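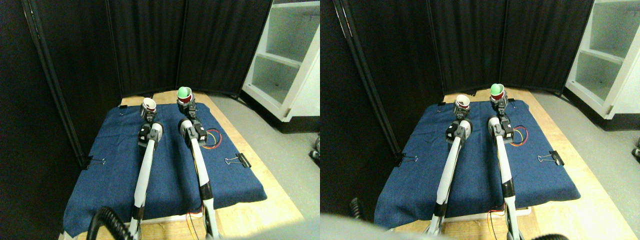

A cup, a ball and a good dark cloth

By Dewanti Nugroho
2022-02-19

Print this article | E-mail to a friend

We use cookies to remember your preferences and to see which articles people read. By carrying on you agree to this. Manage settings

My grandmother kept a cup and ball in the drawer with the string and the candle ends, and on wet afternoons it came out and kept three of us quiet for longer than you would believe. It was the ordinary sort, a turned handle with a cup on top and the ball tied on. I must have been six or seven before I could catch it more than once in a row, and I can still remember the little knock it made going in, and the way my cousin would then say that he hadn't been looking and it didn't count.

So when a friend in Allmont wrote to tell me that there was a whole evening given over to cup games in the room above the old seed merchant's in Nokport, I was on the train before I had properly finished the letter. I took a cake, which was the right thing to do, and the wrong shoes, as the stairs are very steep.

The game they play most is called Gultik. You won't find it in many books. It needs two cups and one ball with no string at all, and the ball has to go from one cup to the other without anyone touching it with their fingers. The simplest form is a gentle pour from rim to rim, which even I could manage by the end of the night. After that comes the hop, where the ball leaves the first cup with a small upward nudge and drops into the second, and after that a whole ladder of throws with names like the Long Step and the Milkmaid, each a bit wider or a bit higher than the last. Two people can play, a cup each, or one person can play alone with a cup in either hand and argue with nobody but themselves.

Kadri Vanags has been running these evenings for 4 winters. She learned the game from an aunt, who had it from a typed rule sheet dated 1962, and Kadri still has that sheet, folded in eight and gone soft as flannel at the creases. She let me read it over the teapot. The rules take up one side. The other side is entirely taken up with what to do about a ball that rests on the rim, and somebody has written in pencil at the bottom, "ask Mother".

"People come up the stairs thinking it's for children," she told me, "and then they miss it twelve times and take their coat off."

I missed it rather more than twelve times. There is a book by the door in which players may write down their longest run of catches, and the best of them stands at 300. The woman who did it apparently stopped there as she had a bus to catch. My own entry is in the book too, and I'd be obliged if you didn't look it up.

What makes a good cup

I had always supposed that one cup was as good as another, and I was put right about this at some length. Gultik players like a small cup with a round, open mouth. They like the ball to be big enough to sit up proud of the rim once it has landed, so that everyone round the table can see at a glance that it's home. A ball that disappears to the bottom is no fun to watch and a nuisance to get out again.

Colour matters more than I would have guessed. The cups I liked best were white with dark red lower down, and the ball that goes with them is a really bright green, the green of a boiled sweet. Against the white it fairly shouts at you. One of them is red inside as well, so when you look down into it from above it's a red cup altogether, and an empty one shows up as empty straight away. I found I could aim at that far better than at a plain white one. Kadri says this is all in my head, but she also picked that cup for her own turn, I noticed.

If you are putting a set together at home, begin with what's in the cupboard. Egg cups are a bit shallow but perfectly good for learning the pour. The beakers children get for their first picnic set are better. Try your ball in the cup before you do anything else. It ought to drop in easily and come out again with a tip of the wrist, and if you have to tug at it then it's too snug. Kadri has a set from Nakajima, the little toyshop by the station, which she keeps for beginners, and there is a biscuit tin of odd balls that people rummage through until they find one that suits them.

Why everybody fusses about the cloth

You might think a table was a table. I certainly did, and offered to play on the bare wood to save time, and was looked at with great kindness and handed one end of the cloth.

A dropped ball on bare wood goes off like a startled mouse. On cloth it gives one dull bounce, if that, and very often just rolls a little and waits for you. Theirs is a dark navy blue, spread so that a margin of pale wood shows round it, and it doesn't lie perfectly flat. I had my eye on a ruck or two and would have liked to get at it with an iron – I was brought up that way – but it doesn't need to be smooth. Dark and plain is what you want, so the cups and ball stand out, and with enough weave in it to slow things down.

It is held with black binder clips, the big stationery ones with the silver wire handles that you squeeze together. They go on at the edges, left and right, and they are worth far more to the game than their price would suggest. I have since tried drawing pins (never again) and my late father's chess clock as a sort of paperweight, and I have gone back to clips. If your table top is too thick for them to bite, clip the cloth to a large tray or a pastry board and put that on the table.

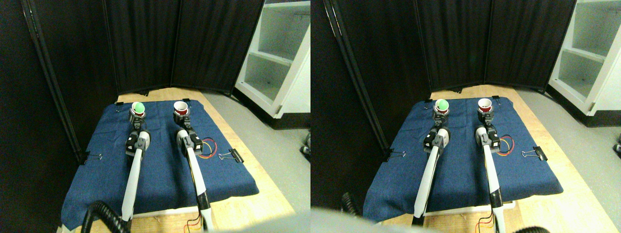 A first evening of Gultik at home

You will want two cups, a ball, a cloth and somebody patient. Clear a bit more space than seems necessary. Put the tea on a different table, please, and tell the dog to go somewhere else.

Start with the ball sitting in one cup and the other cup empty beside it, close together, rims level. Breathe out. Tip the full one slowly until the ball begins to lean, and bring the empty one in just underneath. When it goes across, bring it back again the same way. Do this until it bores you, and only then move the cups apart by the width of a finger.

For the hop, keep your elbows in. The movement is tiny, much smaller than you think, and nearly all beginners throw the ball at the ceiling. Watch the top of the flight and not the cup. I was told this by everybody in the room, one after another, and it went in at the fifth telling.

Scoring is a point for each clean catch, none for a ball that touches the cloth, and for one that rests on the rim you must ask Mother, or whoever is nearest to being her. Games are played to eleven. On the evening I went we never once got that far before somebody wanted another slice of cake and had to have the rules explained again, and it was past ten when I found my scarf.

The Nokport evenings run until the end of April, and start again when the clocks go back. Bring your own cup if you have a favourite. There is a kettle, and a rail on one side of the stairs only.

Print this article | E-mail to a friend

Get our newsletter: crafts, kitchens and quiet pastimes, sent once a month. Enter your e-mail address to sign up. You can leave the list at any time.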